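Chapter 6
Stone Floors Under Fitted and Freestanding Furniture

6.1 Scope of the chapter

Chapter 5 dealt with the setting bed. This chapter covers the finished surface and the points at which furniture meets it. Most complaints recorded after a marble floor is handed over concern the edge of a cabinet, the foot of a table, or the seam that runs beneath either one. The Woladero survey, which is used throughout Part Two, logged 631 rooms with polished or honed stone. Its record sheets are reproduced in Appendix C.

The student should be able, by the end of the chapter, to set out a diagonal layout from a room's center lines, choose a base detail for a cabinet that stands on stone, and write a cleaning schedule for the joint between the two.

6.2 Diagonal layouts

A diagonal layout turns the tile grid 45 degrees to the walls. Cuts are triangular at the perimeter, and waste is higher than in a square layout. Tiles should be dry-laid and sorted before setting. Veining in marble is directional, and a strong gray band that stops at a seam draws the eye more than a change in background color does. Tiles with warm clouding are usually grouped or spread evenly; the choice is entered on the layout drawing.

6.3 The plinth

A plinth is the recessed base between the cabinet body and the floor. It carries load, closes the gap, and keeps the front panel clear of mops. It may be matched to the panel or made slightly darker, as with the light wood-grain cabinet on veined marble in Figure 6.1.

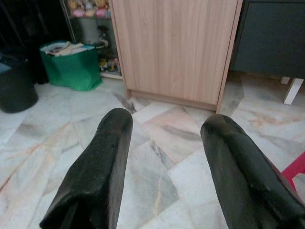
Enikő Illés objects that a plinth set directly on stone should never be sealed on all sides, as water that gets under it then has no way out. She would leave the rear edge open and seal the front and ends only. Jeanine Koster's site notes for the Terus apartments specify a full seal, with the cabinet moved once a year, in January, for inspection. Both methods are worked through in Section 6.5.

6.4 Terms used in this chapter

Seam: the visible line between two adjoining tiles.
Setback: the horizontal distance from the front panel to the face of the plinth.
Lippage: a difference in height between the edges of neighboring tiles. Check it with a straightedge before any cabinet is placed.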